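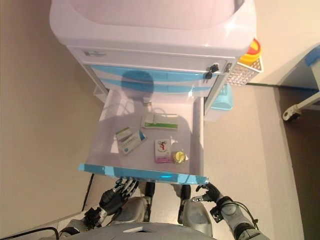
Welcome back, everybody, and thank you for being so patient with the photocopier last time. These notes go with the second half of the cart unit, the part where we finally get to the drawers, and I'd like you to keep them in the front of your binder so you can lay your hands on them during practice.

## Opening and closing up

Before you start, look at the lock on the right end of the panel above the drawers. The keys may well be hanging in it. When you walk away, they go with you, every time, even if you're only stepping across the hall to ask Shiyu Long for the sign-out sheet (we've all done it!).

Pull the drawer all the way out before you reach in. It's a shallow tray, and a half-open drawer is how small boxes end up shoved to the back, where the next person won't find them.

## What goes where

- Medicine boxes lie flat, printed side up, with a little space between them.
- Small round containers stand upright, cap tight, toward the front.
- Read the name and the date on each box as you put it back. Please don't go by the color of the stripe, however well you think you know it.
- The wire basket on the side stays on the cart, and so does the blue bin below it.
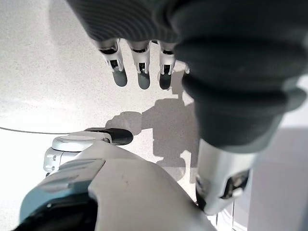

Page 16

## Restocking practice

Work in pairs, one of you reading from the stock list and the other handling the drawer, and then trade places. Take your time over it. I would much rather see one drawer done slowly and well than a whole cart done in a hurry, and Xiaoyan Yin, who marks the practical, feels the same way.

If a box isn't on your list, set it aside on the counter and write it on the back of the sheet. We'll go over those together.

For next time, read the Praller chapter on labels and bring a pen that works. Practice is in room 151, and the spare stock lists are in the folder by the door.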